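How to test whether a robot is ready for your chores

Can a machine tidy a desk yet? I love this question, and the best way to answer it is to set a very small job and watch closely. Ours is closing down a workspace at the end of the day: shut the laptop, move it aside, wipe the table. You need one robot, one table and a lot of patience!

Step 1. Choose one object and start simple. A closed laptop is a great first test, being flat, smooth and a real nuisance for two hard fingertips.
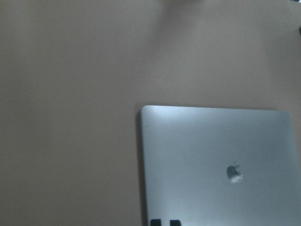 Fingertips over the lid, seen from the wrist.

Before any run, write down what counts as a pass. On the Grekville sheet a pass means the laptop ends up inside the marked area, lid shut, with no help from a person. Give each try 30 seconds and stop the clock if you step in.

Step 2. Set up your space. Keep the stop button within easy reach of whoever is on the desk, and put paper down if you care about the table top. Leave the other kit where it normally lives – a home is never clear of clutter, so a fair test shouldn't be either. 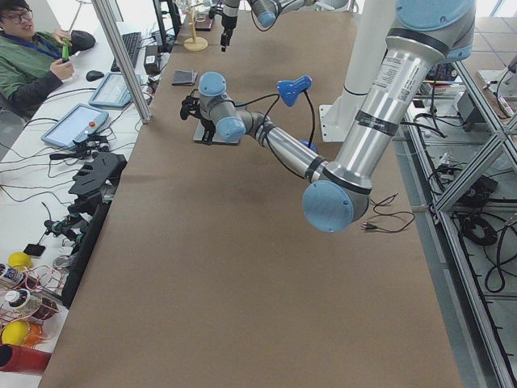
Two arms over the papered table, with the control desk alongside.

Step 3. Bring in the second arm. This is the bit I get excited about. One gripper can push a laptop, but lifting it goes far better with a hand on each side. Start both arms well clear, bring them in slowly and let them touch the edges together. If one arrives early the laptop swings round, so do 8 slow practice runs before you time anything. 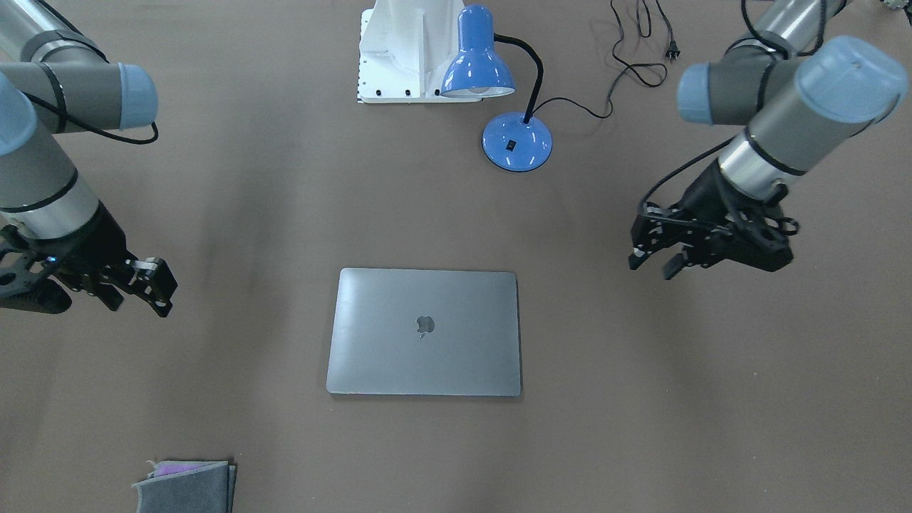 Laptop in the middle, one gripper to either side, grey cloth near the front.

Step 4. Move on to the cloth. Soft things are much harder, as they never fold the same way twice. Ask for one wipe from left to right and score it separately.

Step 5. Add up your tries. We logged 197 in September and the laptop scores climbed nicely from week to week. Wiping is still hit and miss. My own answer is "nearly" for the laptop and "not yet" for the cloth, and I'll be running the whole sheet again once we reach 400.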